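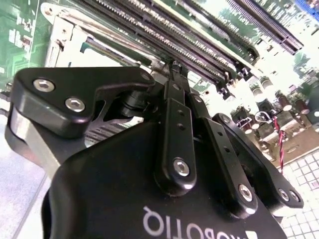
I have been to a fair number of open days in my life, mostly because I like free coffee and looking at other people's workshops, and I usually come home with a tote bag and not much to think about. The one at Cassim was different, and I've been chewing on it ever since, so you'll have to bear with me while I get it out of my system.

Cassim takes old computers apart. They have a long, low building on the Malelow side of Pisville, past the feed store, and once a year in September they open the doors so the rest of us can see where our dead desktops go. I had pictured a big shredder and a lot of noise. There is a shredder, and it is loud, but most of the crowd had drifted to the far end, where a robot arm was working on motherboards.

I stood there for a good long while! The job is easy to say: the fingers come up to the memory slots on a green circuit board and try to get hold of whatever is sitting in them. I have put memory in a computer exactly once, with my tongue between my teeth, and I remember being terrified of pressing too hard. So I had a lot of sympathy for the thing. It would creep in, touch the edge of the slots, stop, back off a hair, and creep in again. Sometimes it got the stick out and the children clapped. Plenty of times it didn't, and the children clapped anyway.

The sign on the railing said they had run 1470 boards past it so far, and that a person at the next bench could strip one in 20 seconds. I liked that they put both numbers on the same sign. I have been to demonstrations (I won't say whose) where the machine did one perfect trick behind glass and then the lights went down, and you left knowing less than when you walked in.

And this is really what I want to argue, in my roundabout way. I think towns like ours should ask to see the slow version. We get told that the robots are coming for every job in the county, or else that they are going to save us all, and either way we hear it from people who have never stood at that railing. After an hour watching a gripper fuss over a slot, I found I had better questions. Who sets the boards up for it? Who fixes it? What happens to the folks at the benches if it gets to be twice as good by next fall?

I put that last one to a woman in a Cassim shirt, and she didn't give me the brochure answer. She said she didn't know yet, that there were 9 of them on the benches now, and that she would like it to stay that way. I thought that was decent of her.

My neighbor says I'm too soft on the whole business, and that a company doesn't buy a robot to keep its payroll the same. She may be right. But I would still sooner have the doors open than shut, and I'd like the Ninham plant down the road to try it too. They've had automatic packing lines for years and I couldn't tell you one thing about them.

If Cassim does it again next September, go in the morning, before the line for the arm gets long. The coffee is by the loading dock.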